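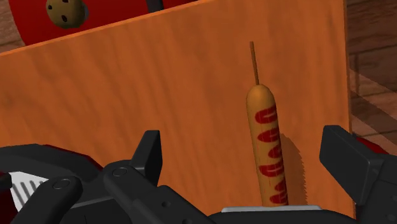
Corn dog on the stick.

Flultby Saturday Suppers and Street Food Start-Up
Progress report to the Berrada Fund, covering the period to the end of February
Prepared by Yulan Li, project coordinator

Dear friends at Berrada,

Thank you again for your patience while we pulled this together (I know I promised it a little sooner!). It has been a busy winter in Flultby, and I would much prefer to send you a full account than a rushed one. As you'll remember, your grant pays for two things that lean on each other: the training course for people who want to sell food at markets and fairs, and the community suppers where they get to try out their menus on friendly neighbors before anyone has to pay for a pitch.

The course

We opened with ten places and filled all of them, mostly by word of mouth and one very well placed card in the library window. Four trainees already had some catering work behind them and the rest were starting from home cooking, which made for a lively room. The food safety part was finished before the holidays and everyone who sat the test passed. Pricing was harder going. Several people had never added their own hours to the cost of a plate, and we ended up giving that topic an extra evening, with a big pot of soup on the side to keep spirits up.

One trainee has had to step back for family reasons and we are holding a place for her in the next group. We would like to keep her on the books as a continuing learner, if that suits your way of counting, and I'd be glad to hear from you either way.

The suppers

Our best attended supper brought in 123 people, which was more than the hall at Lallik is really comfortable with, and we have now moved to two sittings. The menus have leaned toward fairground favorites and food on sticks, partly from popular demand and partly for the simple reason that there is less washing up. We have also had a lovely lentil pie, a peanut stew that ran out in the first sitting, and a rice pudding that divided the room.

Hot drinks have been a pleasant surprise. Two of the trainees are now thinking about coffee as the main part of their business, with a short list of baked things alongside, and we have added a session on drinks to the spring timetable.
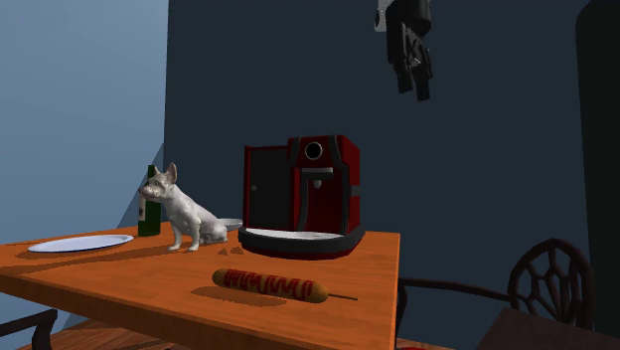 Money

Spending is close to the plan you approved. Hall hire came in a little under, thanks to the kindness of the people at Lallik, and ingredients came in a little over, with cooking oil and eggs the worst of it. We made small starter grants of $50 to each trainee for menu cards and packaging, and the receipts are in the folder that goes with this report. We have not touched the line for insurance yet. The quotes were slow to arrive and I want to read them properly before we sign anything.

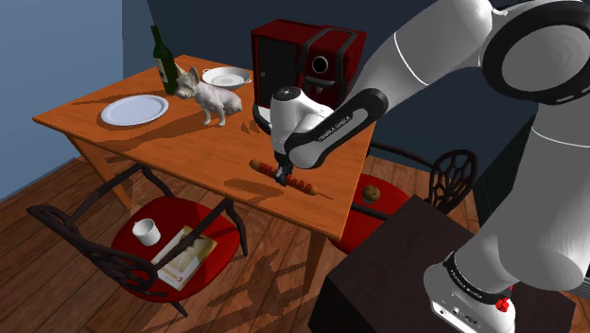

Sausage on a skewer, at the table.

What comes next

The Roloden spring fair has offered our group a shared pitch at a reduced rate, and we have said yes with great excitement and a few nerves. Before then we need to settle the insurance, finish the allergen sheets for each menu, and work out who is bringing the second canopy. The new course should open for sign-ups once the fair is behind us.

I would also like to ask whether the leftover hall money could be moved across to ingredients. It would save us from trimming the last supper of the season, and I can send revised figures as soon as you give the word.

With warm thanks from all of us, and do come and eat with us if you are ever passing through,

Yulan Li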